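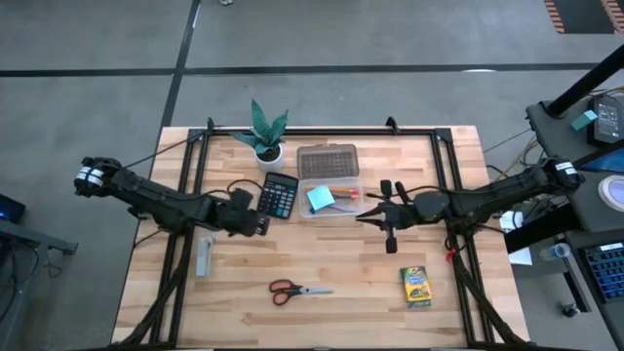

Both arms over the table, desk set laid out, box lid open.

From: Leif Baldursdóttir
To: Zullia workshop list
Date: Wednesday, December 8, 2021
Subject: Re: [zullia-build] Cable strain on the two-arm table

Replies are mixed in with the quoted text. The photo is at the top because the list software drops it if I put it at the end.

> Before you bolt anything else down, can you say how the cables
> are run now? In the last photo they were hanging off the elbows,
> and I think that is where your dropouts come from.

They follow the arms now and come down to the near edge of the table. The bundles are thick, and I don't love that, but the elbows no longer pull on the connectors. I left each arm enough slack for the full swing of the base joint. I ran both arms through their range for 18 minutes last night and got 2 dropouts, both on the right arm. Before the change I couldn't get through a single minute.

I suspect the right shoulder connector itself. I'll swap it with the left one and see whether the fault moves. If it stays on the right, it's the board.

> Did you go with the Nilell rail or the cheaper one?

Nilell. It's black metal and goes all the way around the work area, with small uprights at the corners. The corner brackets took longer than the rest of the frame. The holes on the bench side were off by enough that I had to open them up with a file. If you order the kit, check the holes before you cut anything.

> What are you using for test objects? Foam blocks hide a lot of
> problems.

Agreed, I quit using the blocks. I took what was on my desk: a stapler, scissors, a calculator, a box of crayons, a potted plant, and a clear plastic box with a sticky note pad and some pens and pencils in it. The task I want is for one arm to hold the box while the other puts something in or takes something out. The lid is ridged, so the fingers should have something to catch on when closing it. I haven't tried that yet.

The scissors are the hard one. They lie flat on the wood and the blades are thin. I plan to grab them by the handles only. The plant is there so the planner has something tall to go around, and I don't plan to pick it up.

> How much have you spent so far? Asking because Yusof wants to
> build one at home.

465 for the frame, fasteners and cable, not counting the arms or the tabletop. Yusof can save some of that by skipping the full frame and clamping the arm bases straight to a heavy table. He would have to redo the calibration any time the table gets bumped, though.

> Are you still on the old Fleteo driver?

Yes, version 4. The newer one changed the joint order and I don't want to chase that and a bad connector at the same time. I'll move over in January.

Open items on my side: the connector swap, a cover for the wiring behind the table, and softer pads for the gripper fingers. If anyone has leftover silicone sheet, I'd take a piece.

Leif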